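ok so my cousin Malsha asked me at dinner if robots can do the dishes yet and I gave a bad answer. better answer, thread, typing fast before my train

short version: dishes no. laundry sort of, slowly, with a person standing next to it. shop-floor stuff closer than you'd think and also farther than the sales guys say

I spent most of June looking at bench work for small shops. sorting parts, putting them in trays, taking them back out. the chore every new hire gets for the first two weeks and hates

two fingers, one round part, dark on top, another one like it just off to the left. a person grabs this without looking up from their phone. for a machine it's a whole list of decisions. grab the wide bit or the narrow bit? how far to open? what about the neighbor? 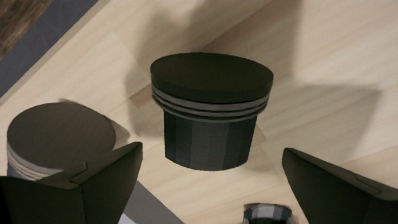
The easy one. Bigger on top than on the bottom, so already less easy.

same deal with a mug btw. or a jar with a fat lid. everything in your kitchen is wider somewhere annoying

Janaka Gunawardena runs the floor at Weerasinghe (small engine rebuilds, 7 people) and his test is dead simple. tip the parts out, leave the room, come back. are they in the tray, are they facing the same way, is anything scratched. he doesn't care how clever it was 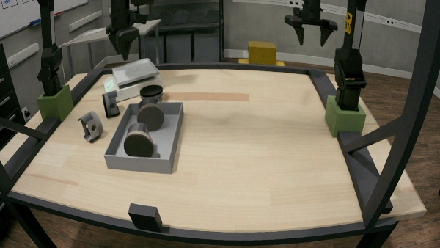
and pistons are a mean choice for that test, which is why he likes it. one lands on its side, one stands up, one leans. a cup in a sink does all three too. you can't just teach it one grab and go home

he kept a log of his own attempts. 149 tries at a single pick and place, 121 good. sounds great untill you remember a dishwasher load is a lot of picks in a row and you only own so many plates

Selvaraj Sikder replied to my last thread saying "so just run it overnight, who cares if its slow." fair! slow is fine. slow and WRONG at 3am is not fine. one dropped part and it keeps going like nothing happened, or it stops and you wake up to zero done

also simulation. lots of this gets practiced in a rendered world first, cheap, nothing breaks. then real life shows up with grease on it 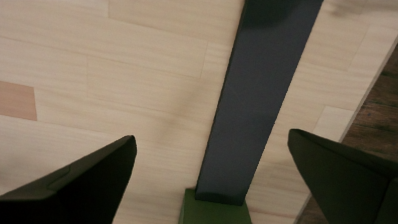
my own pet chore is flat stuff. Cutting boards, baking sheets, shelf strips, anything lying flush on a table. I pick those up by sliding them to the edge and getting a thumb under, never thought about it once. Now try it with two blunt fingers and a long gray bar lying flat on the wood, hardly any thickness to it. You can come at it from the sides, sure, but there's not much side to grab. Ask me again when one of them does the slide to the edge thing without being told

so Malsha: it might put your forks away by next year if you have one kind of fork. it will not do the roasting pan

someone's going to ask about price. Janaka got quoted 1,815 a month for a lease and said he'd think about it. he's still thinking about it

train's here, will answer replys tonight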